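Altier Benchtop Oil, 400 mL: eight months on a butcher-block bench

We put a butcher-block bench in the laundry last September and have been looking after it with Altier Benchtop Oil ever since. The supplier, Gasico, sold us the top unfinished and recommended either the Altier or a hardwax product from Matić. The Altier was $29 for a 400 mL bottle and the Matić was a good deal more, so I started with the cheaper one and used the Matić on an offcut for comparison.

The oil is thin and clear, with a faint smell of citrus that goes by the next morning. It comes in a squeeze bottle with a flip cap. The cap on mine split early on and I now keep the oil in a jar. The label asks for three coats on new timber with a day between them. I did four, as the end grain near the sink kept drinking it up.

Putting it on is easy. Pour a small puddle, push it along the grain with a lint-free rag, leave it for 20 minutes and wipe off whatever is still sitting on top. If you skip the wiping you get sticky patches that pick up fluff from the dryer. I had one of these beside the powerpoint and had to rub it back with a grey scouring pad and a bit more oil. Hang the rags outside flat on the line until they are stiff before binning them.

The colour change is mild. Our top is a pale timber and it went slightly more yellow after the first coat, then stayed where it was. The Matić offcut came out darker and a bit shinier. I prefer the Altier finish for looks, though my partner picked the other one without being told which was which.
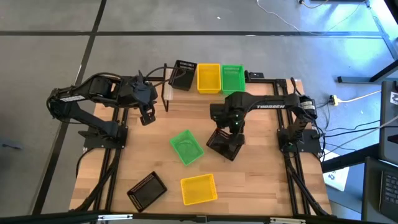 How often does a pale butcher-block top need re-oiling?
Every six to eight weeks for a bench that gets daily use, and sooner near a sink. Flick a few drops of water on it, and if they soak in instead of beading, it is due.

Water resistance is fair. Splashes wiped up within the hour left nothing behind. A wet bucket left overnight gave me a pale ring, which faded by half after a fresh coat and disappeared after a light sand with 240 grit. A rusty tin of nails did worse and left a black mark that is still there. I don't think any oil would have stopped that one. The hardwax offcut shrugged off the same bucket test with no ring at all, so if your bench is going to be properly wet, spend the extra.

Heat is less of a worry in a laundry, but I do iron at one end on a folded towel and the surface there looks the same as the rest.

Coverage is where the label is optimistic. It claims two full treatments of a standard bench from one bottle. Mine is 1,800 mm by 600 mm, and the first four coats used nearly the whole 400 mL. Maintenance coats take very little, and the second bottle is still more than half full.

I also tried it on a Sallow chopping board and a set of old spoons. It worked well on both. The label says it is food safe once cured, which takes a week, so plan on having another board to use in the meantime.

Good points: easy to apply, low smell, natural finish, simple to patch.
Bad points: weak cap, generous coverage claims, only fair against standing water.

I would buy it again for a dry bench or a desk. Rating: 8 out of 10.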